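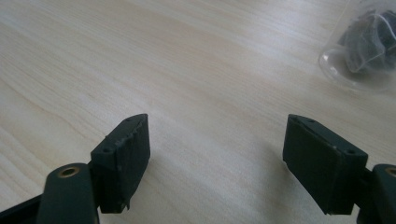 Green fingers, clear plastic bag, plenty of tabletop to cross.

Chores and Servos
@choresandservos
7:40 AM

Okay, I've been promising a thread on whether machines can do our chores yet, so let's go! Short version: some of them, some of the time, and the list is growing faster than I expected. Long version below, with way too much about plastic bags.

The bag is my favorite test. If you want to know how far along any household robot is, skip the dancing and the backflips and ask it to pick up a clear bag with something soft and dark in it.

A bag like that is hard in so many ways at once. Light bounces off the creases, so a camera gets bright white patches where the shape should be. The plastic moves the second you touch it. And what's inside can slide to one end while you're lifting the other.

You do this every day without thinking. You pinch, feel the film slip, pinch again a little deeper, lift. Maybe a second of work. I've started noticing myself doing it in the kitchen and it's kind of amazing.

Now do it with two stiff plastic pads. No fingertips, no skin, no stretch. The pads close, and either they have the bag or they have a bit of air and a wrinkle.

I tried it with kitchen tongs at home, by the way, and I recommend it. Groceries, laundry, a sock in a sandwich bag. Tongs only, no cheating with the other hand. You'll have a lot more sympathy for robots by lunch.

My score on the sock in the bag: 4 drops before I got it into the drawer. And I have eyes and a brain and years of practice with socks.

One thing I love about hand-held grippers is that a person does the chore while holding the robot's kind of fingers. You bring the judgment, the fingers bring the limits. You find out very fast which jobs need a better hand and which ones need a better brain.

My running answer: way more of them need a better brain. People with tongs can set a table, clear it, hang a towel, sort a toolbox. Slow, yes. But the tongs can do it.

Look at the edge of that left pad too, all nicked and ragged! I get weirdly happy about scuffed hardware. Shiny parts live in brochures. I'd much sooner see scratches than another render.

(Somebody always asks about rubber tips. Yes, softer surfaces grip film better. They also pick up crumbs, hair and flour, and then they grip nothing. Try tongs with silicone ends after you've made bread.)

So where are we, chore by chore? My own opinions, from demos I've stood in front of and stuff I've tried. Argue with me.

Vacuuming: done. Boring, even. The floor robots have been fine for years as long as you pick up the phone chargers first. Picking up the phone chargers is, of course, the robot job I want.

Dishes: the washing was solved by a box with a spray arm a long time ago. Loading the box is still wide open. Mugs are okay. Wine glasses make everybody in the room hold their breath.

Laundry: I saw the Skunden folding demo in May and stood there grinning like a kid. Flat towels, one after another, lovely neat squares. Then somebody handed it a fitted sheet. I can't fold those either, so no points off.

Wiping a table: so close! A bare wooden top is about as friendly as it gets. Put a cup, a receipt and a phone on it and the machine has to decide what's trash, what's yours, and what gets lifted and put back.

Tidying a kid's room: no. Come back later. Bring snacks.

Shop floors are a different story, and this is where I get really excited. At home every object is a surprise. On a packing bench you might see the same part all shift, coming from the same side, going into the same tray.

I visited a small packing place over in Trellcombe where an arm drops hinges into cartons. Hinges are great. They're stiff, they're the same every time, and they don't mind being squeezed. It just went and went. The lunch bell rang and it kept going.

The next bench over was bagged gaskets. All people, no arm. I asked why and got a look, then a bag of gaskets tossed in my direction. Slippery, floppy, shiny, tangled. Fair enough!

That's the line right now, as far as I can tell. Stiff and repeated: yes. Soft and see-through: not reliably.

But the line moves. The Piras folks posted a run with mixed bagged parts and said it made 907 picks before a person had to step in. I haven't seen the raw footage and I'd love to. Slow picks, good lighting. Still, a couple of years ago I'd have laughed at that number.

Things I ask at every demo now, feel free to steal:
Did you choose the objects or did a visitor?
What happens when it drops one?
Can I move the lamp?
How long since somebody touched it?

The lamp one is so good. Ask nicely. A glare spot on plastic in the wrong place tells you more than an hour of slides, and the good teams get excited when you ask, they want to see too.

What would I pay for today? A thing that empties the dishwasher overnight, as slowly as it likes. I don't care if it takes three hours to put the plates away. I'm asleep. I feel like speed gets too much attention at home and not enough on the shop floor, where it really does matter.

What worries me a bit: cleanup after mistakes. A person who drops a bag of rice grabs a broom. A machine that drops a bag of rice may keep stacking the next thing on top of it. Recovery is the chore behind every chore, and I want to see a lot more demos of it.

Anyway, go get your tongs. Tell me which household object beat you. I'll add the worst ones to my own pile and report back.

2,561 likes

@choresandservos
8:15 PM

Wow, okay, hi new people! Replies so far: grapes, a wet tea bag, playing cards, the little tab on a cereal liner, and one very determined person who got a contact lens case open. With tongs!

Playing cards got me worst. A single card flat on a wooden table, no edge to slide it off. I pushed it around for ages and finally gave up and bent it.

Next thread is on the Stokau sorting line, if they let me stand near it. I'm bringing my own plastic bags.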